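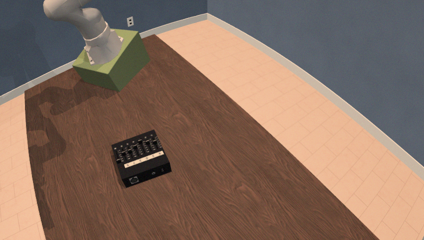 Akihiko Murakami wrote in to ask whether the planner treats a fader cap as an object of its own or as part of the box it slides in, and he'd like that settled before he points his own scripts at any of this. Fair enough, Akihiko! It's a joint. Every cap is a prismatic link on the mixer body, and the planner sees the whole thing as one articulated asset. If you ask for a grasp on the mixer you get the housing, and if you ask for a grasp on a cap you have to name the cap.

Skesska: planning scenes and reference trajectories for tabletop control panels

Version notes, 29 August 2021

Skesska started as a folder of test scenes for Cimska, our motion planner, and it grew until it needed a README (this one, which I keep meaning to shorten). Each scene puts an arm on a pedestal at one end of a table and some piece of equipment within reach. The mixer on the long wooden table is the one we open first when something breaks, so you'll see it in most of the bug reports.

What's in the release

There are 315 scenes, and 296 of them come with a reference trajectory. The other 19 are ones where Cimska gave up inside the time limit. We left them in because a planner that solves them would be very welcome here -- please do write to us if yours does.

Every scene folder holds scene.yaml, the collision meshes, a rendered preview and, where we have one, traj.csv. Joint angles are in radians and lengths are in meters. Timestamps start at zero in every file.

Running it

Install Cimska first, then type

skesska run --scene 119 --planner cimska

and leave the viewer open while it works. Wide lenses are set per scene in scene.yaml, so straight walls can come out curved in the previews. If you're training a detector on the renders, read the lens block and undistort before you do anything else. I lost an afternoon to that.

Known problems

The pedestal is a collision body, tilt and all, and older copies of the loader squared it up to the table without saying so. Update the loader if your arm starts a plan in collision. Shadows are rendered but carry no labels, and the segmentation masks from Arai sometimes pull a strong arm shadow into the arm class. We have 9 scenes marked shadow_hard for anyone who wants to work on that.

Cable sockets have visual geometry only. Please don't plan an insertion against them yet; a fix is meant to land in September, together with the Puvonex exporter.

Questions are always welcome on the tracker, and it helps a lot if you paste the scene number and the seed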